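The Count

Haruna Hattori had 1,554 trials in the spreadsheet and a method that worked on paper. The idea was simple enough to fit on an index card. Before the arms moved a book, the program guessed how sure it was of its next move. If the guess came out low, it stopped and waited for a person. She called the program Murkgate, and by July the name was on the door.

Her question was how low was low. Set the gate too high and the arms stopped all day. Set it too low and they pushed books off the back of the shelf and went on as if they had put them away.

Ambros Hollenstein ran the mornings. He brought in children's books from home because they came in awkward sizes, and he reset the shelf by hand between trials. He didn't trust the number.

"It stops when it's fine," he said. "It goes when it isn't."

"How often?"

"Enough that I noticed."

She sat down at the second screen and watched him run the next set with the gate turned off.

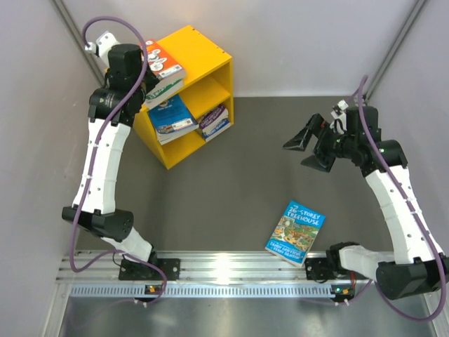

They did 40 trials that way. Ambros called out each one as good or bad before the program gave its own score, and Haruna wrote both down in separate columns. He ate a sandwich at trial 18 and kept calling with his mouth full.

Afterward she lined up the columns. The two of them, Ambros and Murkgate, disagreed on 8 trials. She played those back slowly. In every one, two books were touching at the start. The program had learned to be sure of itself when it saw a clean edge, and a pair of books pressed together looked to it like one book with a very clean edge.

"So it isn't the gate," Ambros said.

"No. The gate's doing what I told it."

She thought about the paper, which was due on July 31, 2018, and which said on its first page that confidence alone was enough. Brigitta Fankhauser had already read that page and liked it.

Haruna called her from the hallway. Brigitta listened, then asked whether the result still held for single books.

"It does."

"Then say that, and put the rest in too."

Haruna went back in and changed the title. It took her until dark to change everything under it. Ambros stayed, pushed two books together on the shelf, and started a new set.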